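Zokus 949 Sorting and Folding Table
Nutomum Workroom Furniture / Tables / Standing height

Item: Zokus 949
Type: Freestanding work table, rectangular
Top: Wood, light warm tone, visible grain
Working height: 949 mm
Cable grommet: 1, round, dark, near back center
Grommet bore: 50 mm
Assembly: 2 people
Warranty: 3 years on the top and underframe
Availability: To order, ships from April

Overview

The Zokus 949 is a single-surface table for handling textiles at standing height: sorting, unfolding, inspecting, folding and stacking. The top is flat over its full area and has no raised edge, so a cloth can be drawn off the front without catching. One grommet is set near the back center. The rest of the surface is left undrilled.

The table is normally ordered together with the Cetora basket (see Accessories). Both can be bought separately.

Top

The top is supplied as one rectangular panel. Grain runs visibly across the surface and varies from panel to panel. Nutomum does not match grain between tables in the same order unless this is requested when the order is placed, and matching adds to the lead time.

Edges are eased by hand after cutting. Before first use, wipe the top and all four edges with a dry white cloth. If the cloth picks up fibers or snags, report the position on the delivery form and do not sand the edge yourself. Sanding ends the warranty on the finish.

The light tone was selected for contrast with dark fabric. Lint, loose thread and small stains on dark items are easier to find on it than on a gray or black surface. For white goods, a dark cover sheet is sold under accessories.

Grommet

The bore takes cables with molded plugs up to 50 mm across. Larger plugs must be routed over the back edge. The liner is a push fit and can be lifted out for cleaning. Keep the liner in place during textile work. A bare bore edge will pull knitted fabric.

When the grommet is not carrying a cable, small items such as buttons and pins may fall through. A blanking cap is included in the fittings bag.

Underframe

The underframe ships flat. Leveling feet adjust individually. On carpet, level the table once at assembly and again after a week of use, when the pile under the feet has compressed. On hard floors a single adjustment is normally enough.

The table is not designed to be moved while loaded. Remove the basket and any stacked goods, then lift at the short ends with 2 people. Dragging the table on its feet will bend the adjustment threads.

Layout

The usual layout places incoming goods at one end and leaves the remaining surface clear for handling. For operators who draw goods with the left hand, stand the basket on the left portion of the table. Mirror the layout for right-hand draw. Leave enough clearance at the front edge to rest both forearms without contact with the basket.

Folded goods should not be stacked in front of the grommet if a cable is in use.

Accessories

Cetora basket. White plastic, slotted sides, gray handle insert. Stacks when empty. The slots allow air through the load, and the contents can be checked from the side. Wash at hand-warm temperature with a mild detergent.

Cover sheet, dark. Cut to the size of the top, hemmed on four sides. Machine washable.

Blanking cap, spare. Fits the 50 mm bore only.

Care

Dust daily with a dry cloth. Remove marks with a damp cloth and dry the surface at once. Do not leave wet textiles on the top. Steam irons and hot plates must not be set down on it, with or without the cover sheet. Solvent cleaners will dull the finish and are not covered.

Packing list

Top panel
Underframe, flat packed
Leveling feet
Fittings bag with grommet liner, blanking cap and hex key
Delivery form

Check the list before starting assembly. Missing fittings are sent free of charge if reported on the delivery form.

Ordering

Orders are handled by Munteanu, which also holds spare liners and feet. Orders received by 2 p.m. on Monday are included in that week's production list. For drawings, grain matching or changes to the position of the grommet, write to Catinca Mihăilă at the Munteanu order desk and quote the item name in full. Tables with a relocated grommet are made to order and cannot be returned.

Layout reference, left-hand draw

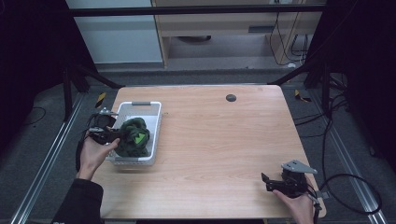
Reading time: 3 min

Left-hand layout with the white basket on the left portion of the top and a dark green cloth bunched inside it. The area to the right of the basket is the handling surface. Order the Cetora basket as a separate line, quantity as required.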